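By the time Jocelyn Ouellet got the last box of her aunt's letters up the stairs in Remness, it was past four in the afternoon and far too hot for August, and she had already decided (twice, out loud) that she would read only one before supper.

She read eight. Her aunt had written to a man named Pathirana for most of her life, and he had written back from Rirkeck, where he kept bees and complained about the ferry, and neither of them ever seemed to run out of weather. There were 115 letters in all, tied up with kitchen string, and not one of them said anything you could call a declaration.

"The plums are early," he wrote in one. "I thought you would want to know."

And she had wanted to know, that was the thing! She had underlined it in pencil.
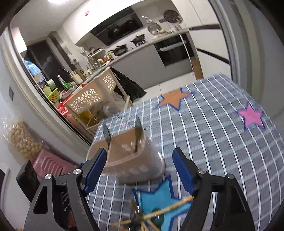 Jocelyn put the kettle on and sat back down with the ninth, which was very short and had a pressed clover in it, gone the color of weak tea. He was thinking of coming over on the morning boat, he said, if the wind stayed down, and would she mind very much if he brought the dog.

She looked for her aunt's answer until it was too dark to read, and then she got up and turned on the lamp.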